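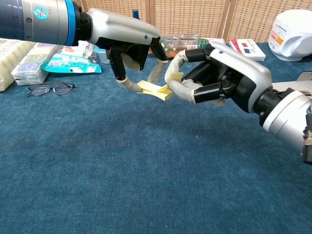 양손으로 노란 포스트잇 한 장 떼기

질문: 로봇 손끝에 씌우는 천 커버, 교체 기준을 어떻게 잡으세요? (양팔 작업 구역 규칙도 궁금합니다)

작성자: 밀렛초보

안녕하세요, 눈팅만 하다가 처음 글 올려봅니다. 저희는 작은 팀인데 양팔 로봇으로 생활용품 다루는 작업을 하고 있어요. 내부에서는 Millet 프로젝트라고 부르고요. 요즘 하는 게 사진처럼 포스트잇 묶음에서 맨 윗장을 잡아 떼는 작업인데, 이게 생각보다 훨씬 까다롭네요 ㅠㅠ

질문은 크게 두 가지예요.

첫 번째는 손끝에 씌우는 베이지색 천 커버입니다. 지금은 그냥 "낡아 보이면 바꾼다"로 하고 있는데 사람마다 기준이 너무 달라요. 저는 멀쩡하다고 보는데 같이 일하는 Svenja는 벌써 바꿔야 한다고 하고... 종이 작업은 접착면에 손끝이 닿으니까 보풀이 금방 일어나거든요. 지난번에 기록을 뒤져보니 한 커버로 492회까지 간 적도 있더라고요. 이거 너무 심한 거 맞죠? 횟수로 끊는 게 좋을지, 눈으로 보는 게 좋을지 다른 분들은 어떻게 하시는지 알고 싶어요.

두 번째는 작업대 위 물건입니다. 저희는 일부러 집 안 느낌을 내려고 뒤쪽에 안경, 페트병, 티슈 같은 것들을 늘어놓고 앞쪽은 비워둡니다. 파란 천 깔린 탁자고요. 그런데 Lutz Pfeiffer 님이 쓴 사내 지침(예전 회사에서 가져온 양식이라 좀 오래됐어요)에는 "작업 대상 외 물품은 작업 구역 내에 두지 않는다"라고만 되어 있어요. 이 문장을 글자 그대로 따르면 뒤에 있는 걸 다 치워야 하는데, 그러면 작업 취지가 없어지잖아요. 작업 구역이라는 게 탁자 전체인가요, 아니면 손이 실제로 움직이는 범위만인가요?

10월에 내부 점검이 있어서 그전에 문서를 좀 고쳐놓고 싶습니다. 경험담이라도 좋으니 편하게 적어주세요!

답변 1 (채택됨)

작성자: 비베분덜리히

저희도 비슷한 거 합니다. Wundance라는 이름으로 종이랑 봉투류만 계속 집는 팀이에요. 반가워서 길게 씁니다 ㅎㅎ

커버부터요. 횟수랑 육안 둘 다 쓰세요. 저희는 종이 작업 기준 205회가 상한이고, 그 전이라도 아래 중 하나에 걸리면 바로 바꿉니다.

- 손끝 정면에 보풀이나 실밥이 보인다
- 손가락으로 살짝 돌렸을 때 커버가 헛돈다
- 접착제가 묻어서 만졌을 때 끈적한 부분이 있다
- 좌우 커버 색이나 두께가 눈에 띄게 다르다

마지막 항목은 무시하기 쉬운데 양손 작업에서는 꽤 중요해요. 한쪽만 새 걸로 갈면 마찰이 달라져서 종이가 한쪽으로 끌려가요. 그래서 저희는 무조건 양손을 같이 갑니다. 아깝긴 한데 한쪽만 갈았다가 이틀치 기록을 다시 본 뒤로는 다들 군말이 없어요. 492회는... 음, 저라면 그 기록은 따로 표시해 두겠습니다.

그리고 커버 간 시각이랑 누적 횟수를 꼭 적으세요. 거창한 프로그램 필요 없고 작업대 옆에 종이 한 장 붙여놓으면 됩니다. 저희 양식은 칸이 네 개예요. 시각, 왼손, 오른손, 바꾼 사람. 예전에 비고 칸도 있었는데 점심 메뉴가 적히기 시작해서 없앴습니다.

작업 구역은 저희는 세 칸으로 나눠요. 맨 앞이 비움 구역, 가운데가 손이 만나는 구역, 맨 뒤가 배경 물품 구역. 뒤쪽 물건은 둬도 되는데 조건이 있습니다. 손등이나 팔뚝이 제일 뒤로 갔을 때를 기준으로 20cm를 띄웁니다. 손끝 말고 손등이요! 손가락만 보고 여유 있다고 생각했다가 손목 쪽으로 컵을 민 적이 있어서 바꾼 규칙이에요. 사진만 봐서는 거리가 잘 안 잡히는데 왼손 뒤쪽에 투명한 컵 같은 게 있네요. 그쪽은 한번 자로 재보세요.

안경은 저라면 뺍니다. 얇은 테라 손이 스치면 휘고, 렌즈에 긁힘이 생기면 또 물건 상태가 바뀐 걸로 처리해야 해서 귀찮아요. 누워 있는 페트병도 굴러갈 수 있으니 밑에 점착 퍼티를 조금 붙이세요.

지침 문장은 이렇게 바꾸면 어떨까요.

"작업 대상 외 물품은 배경 물품 구역에만 두며, 시작 전 목록과 대조하고, 이동 가능한 물품은 고정한다."

저희 문서 19번 항목이 거의 이 문장입니다. 점검 때 이걸로 지적받은 적은 없어요.

답변 2

작성자: bestari_m

그냥 자주 갈면 됩니다. 커버 비싸지도 않은데요. 저는 오전 시작할 때 한 번, 점심 먹고 와서 한 번 갈아요. 횟수 안 셉니다.

그보다 비상정지 버튼 위치를 문서에 적으셨는지 모르겠네요. 글에 그 얘기가 없어서요. 종이 작업이라고 힘 약하게 쓴다고 방심하는데 팔 무게는 그대로예요. 포스트잇 다시 놓을 때 손 넣지 말고 멈춘 다음에 놓으세요.

답변 3

작성자: 안넬로레B

위에 비베 님 답변에 거의 동의하는데 하나만 다르게 생각해요. 205회 기준은 포스트잇에는 좀 길 것 같아요. 봉투랑 포스트잇은 접착제가 달라서... 저희(Liltico)는 포스트잇만 따로 빼서 더 짧게 잡았거든요. 정확한 숫자는 담당이 Mareike Weidemann 님이라 제가 함부로 못 적겠네요, 죄송해요.

대신 팁 하나 드리자면 윗장을 떼는 작업은 묶음 두께도 적어두세요. 새 묶음이랑 얇아진 묶음은 아래에서 받치는 손가락 높이가 달라져요. 저희는 이걸 한참 뒤에 알아서 처음 기록엔 두께가 아예 없습니다 ㅠ

댓글 (질문자)

와 다들 감사합니다!! 비베 님 문장 그대로 초안에 넣었고요, 뒤쪽 간격은 내일 오전에 자 들고 가서 재볼게요. 안경은 일단 빼기로 했어요. 비상정지는 별도 문서에 있긴 한데 이쪽에도 한 줄 넣겠습니다. 혹시 접착제 묻은 커버 세탁해서 다시 쓰시는 분도 계신가요?

댓글 (비베분덜리히)

세탁해 봤는데 줄어들어서 손끝에 안 들어갔어요. 저희는 그냥 버립니다.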